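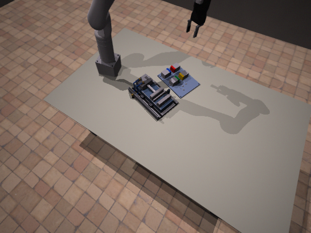
Figure 3.1. Tabletop and tiled floor, rendered view.

Week 3: Setting out and laying small-format floor tile

Unit notes, Interior Finishes 1
Prepared by So-ying Sin. Workshop sessions: Keegan Li.

Read these notes before the workshop. Bring a pencil, a scale rule and your copy of the Week 2 substrate checklist. The workshop starts at 9 and the bay doors are shut at ten past.

3.1 Why set out first

Setting out means deciding where every row will fall before any adhesive is mixed. On a large-format floor you can sometimes get away with a rough plan, as there are few joints and the eye goes to the whole surface. With small tiles the joints make up much of what people see. An error of 1 mm per tile becomes a visible drift by the far wall.

Start with the room, measured at both ends and in the middle. Few rooms are square. In the Barnport house we use for the case study, the long walls of the laundry are 33 mm out of parallel. A straight grid run off one wall leaves a wedge-shaped cut along the other. The options are to split the difference between the two walls, to hide the taper under cabinetry, or to lay on the diagonal, where a taper is harder to read.

3.2 Reference lines

Strike a centre line through the main doorway and a second line at right angles to it. Check the right angle with the 3-4-5 method. For a larger room use 6-8-10, as a longer triangle shows up a small error more clearly.

For a diagonal layout, measure the same distance along both lines from the point where they cross, then swing arcs of equal radius from those marks until they meet. A line from the crossing point through the intersection of the arcs sits at 45 degrees. Snap it in a colour that differs from the first two lines. Students lose a lot of time each year working to the wrong line.

3.3 Dry layout

Lay one full row in each direction without adhesive, using spacers. Look at the cuts at the perimeter. Anything less than half a tile should be avoided where it can be seen from the door. If the cut is too narrow, move the whole layout by half a tile and check again.

Sheet-mounted tile needs extra care. The gap between two sheets must match the gaps within the sheet. If it doesn't, the outline of every sheet will show once the floor is grouted.

3.4 Mixed colours

A mixed floor in related tones (say creams, pinks and browns) is forgiving of dirt and small chips, and it was common in bathrooms and entries for many years. The difficulty is distribution. A truly random mix produces clumps, and clients read clumps as mistakes.

Open all the boxes before you start and draw from several at a time. Step back to the doorway after each square metre and look for patches of one colour. Swap tiles while the adhesive is still open. Keep the darkest tone away from the threshold, where a cluster looks like a stain.

Order the whole quantity in one batch. The Pridari range used in our workshop varies slightly in shade between batches, as most fired tile does. Write the batch number on your drawing.

3.5 Estimating quantities

Work from net floor area, then add for waste. The allowances used in this unit are:

Straight lay, simple room: 7 per cent
Straight lay, many penetrations: 9 per cent
Diagonal lay: 12 per cent

Diagonal work needs more because every perimeter tile is cut, and the offcut triangle is often unusable. Round up to full boxes. Leave one unopened box with the client for repairs.

Worked problem. A straight-laid entry needs 358 tiles before waste. At 7 per cent, the allowance is 25.06 tiles, which gives 383.06. Round up to 384 tiles. If the tiles come 32 to a box, order 12 boxes, plus one for the client.

3.6 Grout joints

Joint width depends on how consistent the tiles are. Measure ten tiles from the batch and take the difference between largest and smallest. The joint should be at least three times that difference. Thin joints look tidy in a showroom, but they leave no room to absorb variation in the tile.

Grout colour changes the floor more than most clients expect. A mid tone, close to the average of the mix, lets the tiles read as one surface. A pale grout draws the grid. Make up a sample board with two colours and let it dry fully before showing it to anyone.

Leave movement joints at the perimeter and over any joint in the slab. Fill them with flexible sealant matched to the grout.

3.7 Reading and tasks

Read the Sinport case notes, pages 7 to 9, and Lu on diagonal layouts.

Task A: Draw the Barnport laundry at 1:20. Show both reference lines and all perimeter cuts for a diagonal lay.
Task B: Prepare a quantity estimate for the same room, including waste and the client's spare box.

Hand both to Keegan at the start of the Week 4 workshop. Drawings without a scale will be returned unmarked.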